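3. 연구 대상 및 방법

3.1 조사 대상지의 개요

본 연구는 공용 주방을 갖춘 임대형 공동주택에서 마감재의 표면 무늬가 거주자의 청결 인식과 청소 행동에 미치는 영향을 규명하는 것을 목적으로 한다. 조사 대상지는 자와즈카(Zawadzka) 주거단지와 도르코들로프(Dorkodlow) 주거단지의 두 곳으로 선정하였다. 두 단지는 동일한 시행 주체가 공급하였고 평면 구성과 공용부 면적 배분이 유사하나, 공용 주방과 식사 공간의 상판 마감에서 뚜렷한 차이를 보인다. 자와즈카 단지는 무늬가 없는 단색 상판을, 도르코들로프 단지는 대리석 무늬 상판을 전 층에 적용하였다. 따라서 두 단지의 비교는 무늬의 유무라는 단일 변수를 비교적 안정적으로 분리할 수 있는 조건을 제공한다.

조사 대상 세대는 두 단지를 합하여 1,000세대이며, 이 가운데 공용 주방을 주 1회 이상 이용한다고 응답한 세대를 분석의 모집단으로 설정하였다. 입주 기간이 6개월에 미치지 못하는 세대는 공간에 대한 인식이 충분히 형성되지 않았을 가능성을 고려하여 제외하였다.

3.2 표면 무늬의 분류

선행 연구에서는 실내 마감재의 무늬를 주로 색상과 명도에 따라 구분하여 왔다. 그러나 청결 인식은 색상 자체보다 오염물과 바탕 사이의 시각적 대비, 그리고 무늬의 방향성과 밀도에 좌우된다는 지적이 꾸준히 제기되고 있다. 이에 본 연구는 무늬를 무지형, 입자형, 맥상형의 세 유형으로 구분하였다. 무지형은 바탕색이 균일하게 유지되는 표면을 말하며, 입자형은 작은 반점이 고르게 분포하는 표면을 말한다. 맥상형은 선형의 무늬가 갈라지며 이어지는 표면으로, 대리석 무늬가 대표적이다.

맥상형 표면의 특징은 동일한 면 안에서도 무늬의 밀도가 일정하지 않다는 점에 있다(그림 2). 무늬가 짙은 부분에서는 작은 얼룩이 맥의 일부로 지각되기 쉬운 반면, 무늬가 옅은 부분에서는 동일한 얼룩이 독립된 오염으로 인식될 수 있다. 본 연구는 이러한 불균일성이 거주자의 판단에 개인차를 발생시키는 요인이 된다고 보았다.

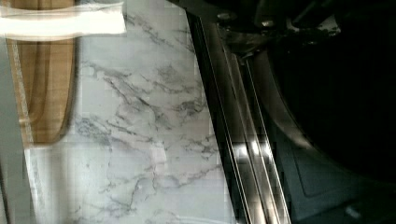

그림 2. 회색 맥이 사선 방향으로 갈라지는 백색 계열의 대리석 무늬 표면과 주황빛 갈색의 목재 요소

목재와 맥상형 표면이 인접하는 경우의 지각 특성도 함께 검토하였다. 나뭇결은 방향성이 비교적 분명하고 색조가 따뜻하여, 회백색 바탕과 나란히 놓일 때 두 면의 경계가 강조된다. 예비 면담에서 다수의 응답자는 상판의 중앙부보다 이질적인 재료가 만나는 경계부를 먼저 살핀다고 진술하였다. 이 결과를 반영하여 본조사의 설문에는 경계부의 청결 상태를 별도로 평가하는 문항을 추가하였다.

3.3 설문 및 관찰 조사

설문은 청결 인식, 청소 빈도, 이웃 간 책임 분담에 관한 25개 문항으로 구성하였다. 각 문항은 5점 리커트 척도로 측정하였으며, 청소 빈도는 응답자가 직접 기입하도록 하였다. 설문지는 8월에 각 세대 우편함을 통하여 배부하고, 관리사무소에 비치한 회수함으로 회수하였다. 회수된 설문지 가운데 동일한 척도를 연속하여 표기하였거나 주요 문항에 응답하지 않은 사례를 제외하고, 최종적으로 200부를 분석에 사용하였다.

관찰 조사는 설문 응답과 실제 행동 사이의 차이를 확인하기 위하여 병행하였다. 조사원은 공용 주방의 이용이 집중되는 토요일에 식사 전후의 행동을 기록하였으며, 개인을 식별할 수 있는 정보는 수집하지 않았다. 기록 항목은 상판을 닦는 행위의 유무, 닦는 범위, 사용 도구의 세 가지로 한정하였다. 이와 같은 방식으로 축적한 행동 기록은 2,820건이며, 프릴리스(Prillis) 주거환경연구소의 행동 분류 기준에 따라 부호화하였다.

3.4 분석 방법 및 한계

무늬 유형에 따른 청결 인식의 차이는 독립표본 t검정으로 확인하였고, 인식과 청소 빈도의 관계는 위계적 회귀분석을 통하여 검토하였다. 통제변수로는 응답자의 연령, 가구원 수, 거주 기간을 투입하였다. 관찰 자료는 빈도분석 후 카이제곱 검정을 실시하여 단지 간 차이를 비교하였다.

본 연구의 방법에는 다음과 같은 한계가 있다. 첫째, 입자형 표면은 두 단지 모두에 적용되지 않아 실증 분석에서 제외되었으며, 분류 체계상의 유형으로만 다루었다. 둘째, 조명의 색온도와 조도를 층별로 통제하지 못하였다. 맥상형 표면의 옅은 무늬는 조명 조건에 따라 지각되는 정도가 달라질 수 있으므로 결과의 해석에 주의가 요구된다. 제트우드(Zetwood) 단지에서 예정된 후속 조사에서는 조도를 층별로 측정하고 입자형 상판을 비교군에 포함할 계획이다.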